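라크비 GM 스크린, 여덟 달 써 본 감상

마스터를 오래 하다 보면 언젠가는 스크린을 산다. 나는 그동안 서류철 두 개를 집게로 물려 세워 놓고 버텼는데, 지난 캠페인에서 도적이 주사위를 굴릴 때마다 서류철이 같이 쓰러지는 바람에 던전 지도가 세 번이나 공개됐다. 그래서 라크비의 4면 스크린을 들였다.

일단 무겁다. 어지간한 주사위에는 꿈쩍도 안 한다. 대신 가방에 넣고 언덕길을 오르면 내가 꿈쩍도 못 하게 된다. 경첩은 처음 한 달쯤 뻑뻑하다가 그 뒤로 말을 듣는다. 안쪽에는 투명 포켓이 면마다 두 장씩 있어서 만남표와 날씨표를 갈아 끼울 수 있다. 기본으로 들어 있는 표는 솔직히 누구 취향인지 모르겠다. 여관 이름 표가 한 면의 절반인데 함정 표는 없다. 우리 파티는 여관에 묵은 적이 거의 없고 함정에는 매번 빠진다.

바깥쪽 그림은 늪지의 폐탑이다. 멋있다. 문제는 플레이어들이 네 시간 내내 그걸 본다는 점이다. 베텔은 사막 편을 하는 동안에도 탑에 언제 가느냐고 물었고, 테클레는 탑 창문에 불이 켜져 있다며 혼자 음모론을 키웠다. 결국 탑을 넣었다. 시나리오를 스크린 회사에 외주 준 셈이다.

설명서는 딱 한 장이고 접는 순서가 그려져 있다. 그림대로 접으면 안 접힌다. 마지막 두 단계를 바꿔야 한다.

포켓 입구가 좁은 것도 적어 둔다. 두꺼운 종이는 모서리가 꺾여 들어가고, 한 번 들어간 종이는 나올 생각을 안 한다. 나는 9레벨이 된 파티를 상대로 아직도 고블린 표를 보고 있다. 고블린들이 요즘 강해졌다고 둘러대는 중이다. 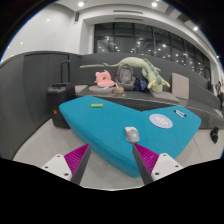

글쓴이 다김 알레마예후 | 보드·TRPG 용품 리뷰 | 댓글 8

높이는 앉은키가 보통인 사람에게 맞다. 키가 큰 미티쿠는 허리만 펴면 내 메모가 다 보인다고 자백했고, 이후로 그의 캐릭터가 유난히 현명했던 이유가 밝혀졌다. 자리를 스크린 정면에서 옆으로 바꿔 봤더니 이번에는 옆면 틈으로 본다. 바깥 면을 안쪽으로 더 꺾어 세우면 막을 수는 있는데, 그러면 주사위 굴릴 자리가 손바닥만 해진다.

자석으로 붙이는 순서표는 별매다. 본체를 사고 나서 알았다. 젖은 컵 자국은 마른 천으로 닦이고, 유성펜은 안 닦인다. 이건 라크비 잘못이 아니다.

집에서만 마스터를 한다면 살 만하다. 매주 남의 집을 도는 사람이라면 웨니스 쪽의 얇은 3면짜리를 먼저 만져 보길. 나는 9월에 새 캠페인을 시작하는데, 배경은 늪지다. 탑도 있다.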